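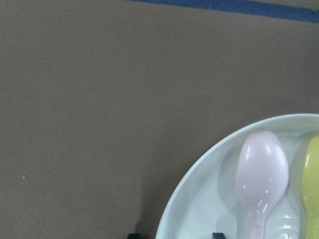 # The Plates We Keep

My mother had a good dinner service, and we ate off it perhaps twice a year. It lived behind glass in the front room, gold at the rim and far too grand for sausages, and when she died my sister and I discovered that neither of us had any feeling for it at all. What we both wanted, and very nearly fell out over, was the chipped green pudding plate that used to hold the biscuits.

I have been thinking about that plate a good deal this winter, mostly because I have been clearing out my own cupboards (a job I put off from August, when it was too hot, to now, when there is no excuse left). There is a great deal in there. Dinner plates that came with the marriage, side plates from the market at Flenbridge, a stack of bowls bought in a sale and never once the right size for anything. And then, always on the top of the pile, always the first to be washed and the first to go out again, the few pale, plain things that everybody reaches for.

Pale is the word, too. I used to think of white as the sensible choice, but the plates I love best are the ones that have drifted slightly off it, towards mint or duck egg or the inside of a cucumber. Put one down on a dull brown surface on a dark afternoon and it seems to bring its own daylight along. A boiled egg looks well on it. So does a slice of ham, or a few tinned peaches with the cream running into the syrup.

Theophilus Aidoo has been selling second-hand crockery in Skilville since 1993, and I went over to see him with a box of my rejects on the back seat. His shop is long and narrow and smells of newspaper, and he is the only dealer I know who will turn a plate over, read the mark underneath, and then put it straight back down and ask what you mean to eat off it.

"People come in asking for sets," he told me, pouring the tea. "Then they go home with five odd ones, and those are the ones they come back and tell me about."

He likes a proper lip on a plate. A rounded edge gives the thumb somewhere to go when you are carrying it through from the kitchen, and it keeps the gravy where you put it. He likes a bit of a dip in the middle as well, so that the plate can turn its hand to stew or crumble if the bowls are all in the sink. Flat plates, he says, are for restaurants, and he said it quite sternly, so I kept quiet about the three slate ones in my box.

We got on to spoons after that, and stayed there for most of the pot. I had expected him to be a silver man. Not a bit of it! He keeps a jam jar of plastic ones by the till, all sorts of colours, and won't sell them, and he eats his yoghurt at eleven with whichever comes out first. I confessed to my own weakness, a pale pink plastic spoon resting on a greenish plate, two colours that have no business together and look as happy as sweet peas. Metal rings against a dish, and on a bad morning I can do without it. Plastic makes hardly a sound.

He took most of my box in the end, though the sale bowls came home with me. I also came away with a Mocanu side plate, cream, with a wobble in it that makes it rock very slightly on the table, and a little Gronero dish which is now full of elastic bands.

As for my mother's service, my sister has it in her loft, wrapped in towels. The biscuit plate goes back and forth between us. She has it until Easter, and I have already asked her twice whether she's putting it in the dishwasher.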